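Woltlow Opens Shared Reading Room for Office Workers on Derkach Street

WOLTLOW, Oct 31, 2023 – The Woltlow Center for Workplace Learning today announced the opening of its shared reading room at 50 Derkach Street. The room gives employees of neighboring firms a place to read, borrow reference books and leave their desks for an hour.

The collection opens with 261 titles on accounting, office safety, business writing and local trade history. Of these, 239 may be taken out on loan. The remaining books are kept in the room for daily use.

Planning began in August, when the Center asked tenants of the building how they store shared books and papers. Many reported that manuals were stacked flat on desks and were hard to find when needed. The Center has therefore chosen upright storage for all work tables. Books and thin binders stand in open-topped desk files, sorted by subject, and can be removed with one hand.

"A shared book is useful only when the next reader can find it," the Center said in a statement. "We have kept the system simple, and we ask every reader to help us keep it that way."

Furnishings were arranged under the Kovgate program, which supports small reading rooms in commercial buildings. Shelving and signs were supplied by Ultex. Additional tables will be added next year if demand requires – the floor plan leaves space along the north wall.

Membership is free to employees of all firms in the building. Readers from outside may apply at the front desk for a pass valid for 90 days. Loans run for three weeks and may be renewed once.

Returning Books to the Tables

Readers are asked to stand each book on its spine edge in the desk file and to leave magazines in the rack by the door. Damaged items should be handed to the front desk. 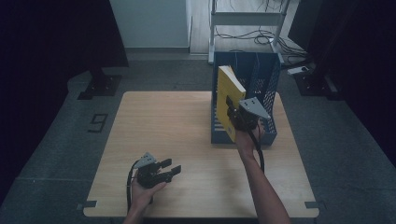 Hours and Contact

The reading room is open on working days from 8 a.m. to 6 p.m. Requests for group visits should be made in writing to the Woltlow Center for Workplace Learning, 50 Derkach Street.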